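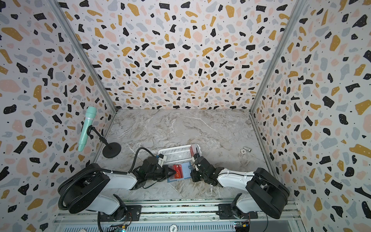
Reviews / Lighting / Task and Bench

Jurnska Oltalberg 18 LED Bench Light: Three Months In

I replaced the fluorescent fixture over my workbench in August. The old one had started to buzz, and one of the two tubes took a long time to come up on cold mornings. I wanted a linear LED fixture that I could hang myself, that ran from an ordinary wall plug, and that would let me tell a brown wire from a red one without carrying it to the window.

The fixture I bought is the Oltalberg 18 from Jurnska. The 18 is the wattage. There is a larger one in the same range, but my bench is short and the 18 is as long as I could fit between the shelf brackets. I paid $77 for it with the power cord included. The dimmer is a separate purchase at $22, and I bought that too.

What comes in the box

The light comes in a long carton with molded pulp at each end. Mine arrived with one corner of the carton crushed and no damage to the fixture. Inside there is the light itself, a power cord with a molded plug, two steel hanging brackets, a bag of screws and wall anchors, two lengths of chain with hooks, and a folded instruction sheet.

The chain is light gauge but the fixture isn't heavy, so I have no complaint there. The wall anchors are the soft plastic kind and I threw them out. If you're going into drywall, buy better ones. I was going into a joist and didn't need any.

The instruction sheet is mostly drawings. The drawing for the brackets shows them facing the wrong way, or at least facing a way that won't let the housing click in. I put them up as shown, couldn't seat the light, took them down and turned them around. After that it took a few minutes.

Build

The housing is folded steel with a white powder finish. The diffuser is frosted plastic and slides out from one end once you remove the end cap. I like that, because shop dust gets into everything and I have had sealed fixtures that could never be properly cleaned. The end caps are plastic and held by one screw each. One of the screws on mine was cross-threaded from the factory. It holds, but I would rather not take it out many more times.

There is a pull switch on one end and a connector for the cord on the other. You can't swap them. Think about where your outlet is before you mark your holes. My outlet is on the left, so the switch ended up on the right, behind a drill press, and I now leave the pull switch on and use the dimmer for everything.

The driver is inside the housing and according to the spec sheet it can be replaced. I took the cover off to look. It is held with two screws and push-in connectors, so a replacement would be a simple job if you can get the part. Jurnska doesn't list the driver on its site at the moment. I wrote to ask, and was told spares are handled through dealers. My dealer hadn't heard of it. So I would call that an open question.

Light output and color

The light has a three-position slide switch on the back for color temperature: warm, neutral and cool. You have to set it before you hang the fixture, or else reach up behind it with a mirror and a screwdriver, as I did. I started on cool and it was too blue for evening work. Neutral is where it has been ever since.

Color rendering is good. I have a set of resistors I use to check this sort of thing, and under the old tubes the orange and red bands were close to impossible to separate. Under the Oltalberg on neutral I can read them at arm's length. Wood looks like wood. I mixed a small amount of touch-up paint under it and the match was still right the next day outside.

The spread is wide and fairly even. The diffuser does a decent job of hiding the individual LEDs, though if you look straight up at full brightness you can make out a row of slightly brighter spots. On the bench this doesn't show. You do get a soft double shadow behind tall items, which I didn't get with the tubes. It bothered me for a week and then I stopped seeing it.

For brightness, I put my meter in the middle of the bench with the light at full and the room otherwise dark, and read 348 foot-candles. That surprised me enough that I checked the battery in the meter and took the reading again. I have hung the light low, and the meter is a cheap one, so treat the number with some caution. In practice full brightness is more than I want for most jobs. I run it at a bit over half.

Toward the ends of the bench it falls off, as you would expect. If your bench is much longer than the fixture, you'll want two of them or the larger model.

Glare

I should mention polished surfaces. I have a glossy tile offcut that I use as a flat plate for gluing, and at full power the reflection from it is unpleasant. A lighter, matte surface is much easier on the eyes. Tilting the fixture toward the wall a little helped. The brackets don't have any tilt built in, so I did it by taking up one link on the front chains. Note that you get only two lengths of chain, so if you want four hanging points you have to cut them and buy two more hooks. I had hooks already.

The dimmer

The Jurnska dimmer is an in-line unit with a knob. It goes between the wall plug and the fixture's cord. It works, with some reservations.

The range is good from full down to low. At the very bottom of the knob's travel the light flickers, and there's a small adjustment screw under a rubber plug that lets you set the minimum so it never gets there. The fixture's instructions don't mention the screw. The dimmer's own sheet does, in small print on the back.

At low settings the dimmer makes a faint hum. I can hear it when the room is quiet and I'm leaning near it. With a radio on I can't. I moved it from the bench top to the underside of the shelf and that took care of most of it.

It also gets warm. I left it on all day one Saturday and by the evening it was warm to hold, though not hot. Don't bury it under rags or put it in a closed drawer.

I tried the fixture with another brand's dimmer, a Wolde plug-in slider I had in a closet. It dimmed smoothly over the top half and then shut off completely. Jurnska says to use its own dimmer, and on this evidence I would follow that advice.

Compared with the Grellden

Before buying I borrowed a Grellden bench light of similar length and used it for a couple of weeks. It's the fixture most hardware stores near me carry, so it's a fair comparison.

The Grellden is lighter and easier to hang, with spring clips that snap over the housing. It has no color switch, only a cool white that I found harsh. The diffuser is glued in. It turned on instantly and didn't flicker, and it costs less. For a garage or a laundry room I would buy the Grellden and not think about it again.

For close work the Jurnska is better. The color is better, the light is more even, and it can be opened for cleaning. Whether that is worth the difference depends on how much time you spend under it. I spend most evenings there, so for me it was.

Heat, noise and interference

The housing gets mildly warm along the top and stays cool below. No smell, even on the first day. The fixture itself is silent. With the dimmer out of the circuit I can put my ear up to it and hear nothing.

One thing I noticed by accident: an old AM radio on the shelf picks up a buzz when the dimmer is set anywhere below full. FM is fine. If you repair radios or run sensitive audio gear on your bench, plan on turning the knob all the way up while you test, or leave the dimmer out.

Problems so far

The pull cord came off in the second week. The knot inside the switch had slipped, and I retied it with the cover off. Since the switch is now always on, I haven't tested my knot very hard.

The white finish chips if you knock it. I caught one edge with a length of steel bar and it took off a flake the size of a fingernail. I touched it up with appliance paint.

There has been no change in brightness or color that I can see.

What I would change

Move the color switch to the end cap, where you can reach it. Correct the bracket drawing. Put a cord connector on both ends so that the outlet can be on either side and so that two fixtures can be linked, which this model doesn't allow. Sell the driver as a spare, with a part number printed on the label.

Who should buy it

Anyone who does small work at a bench and needs to see color properly will be happy with this light. If you only need to find things on a shelf, it's more fixture than you need. Budget for the dimmer as well, because full brightness at normal hanging height is a lot.

Good: even light, accurate color on the neutral setting, diffuser comes out for cleaning, solid steel housing.

Not so good: color switch in an awkward place, bracket drawing is wrong, dimmer hums at low settings, spare driver hard to find.

Price paid: $77 for the fixture, $22 for the dimmer.

Update: the dealer called back. The driver can be ordered now, but there's a wait on it and no price yet. I've asked to be put on the list for one and will add the cost here when I have it.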